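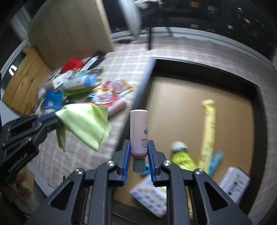
Storing bottles upside down - yes or no?

podge_832
Sorting out the bathroom bits this week and I want to stand all my lotions and shampoos on their caps so I get the last dregs out. OH says they'll leak everywhere. Who's right?

Stergiou
You are! Been doing it since April, not one leak. I keep mine in a shallow tray so they don't topple.

lemon_sole
Sorry, disagree. Flip tops are fine but pump ones are hopeless and a narrow cap falls over if you so much as breathe on it. I lost nearly 300 ml of conditioner to a bath mat that way.

Stergiou
Then screw it on tighter lol

podge_832
Mine have little narrow caps, hmm. What about a cloth underneath to catch drips?

brarel9
Cloth works, wash it now and then. I cut mine from an old duster with pinking shears so it doesn't fray - 20 minutes and you've got a stack of them.

lemon_sole
Or just cut the bottle open at the end like my nan did. Loads left in there!

podge_832
OH likes that one. Typical.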